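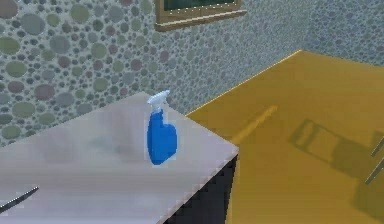
I'd been drinking Reda El Khatib's coffee for two years before I got round to ringing him up, and he talks exactly as fast as you'd expect from a man who starts on espresso at 5 in the morning.

He learnt to roast from his uncle at Abou Zeid, the old shop in Sunville, and he still does it mostly by ear. "You listen for the crack," he told me. "It's like popcorn, only quieter. My uncle used to switch the radio off and glare at everybody." (I've tried it at home since, in a frying pan. Don't!)

We got on to his best seller, a blend called Darker, which I love and my sister can't stand.
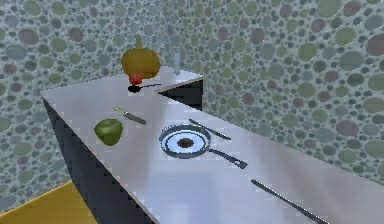

How long do beans keep once the bag's open?

"Two weeks if you roll the top down and keep them out of the light. After that they're drinkable, but you'll miss the good bit."

He drops his Darker beans at 231 degrees, a touch past the second crack, and says people blame the roast when they should look at the grind. "Bitter? Go coarser. Try that before you write to me."
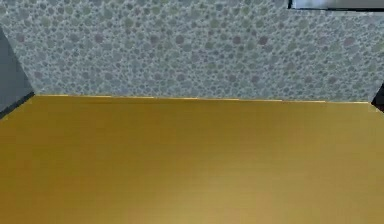 *Picture: Nisar*

I asked what's next and he got a bit shy. There's a lighter roast coming in August, still without a name, and he's been giving it to the neighbours in plain bags. "They keep coming back for more," he said, "but then it is free."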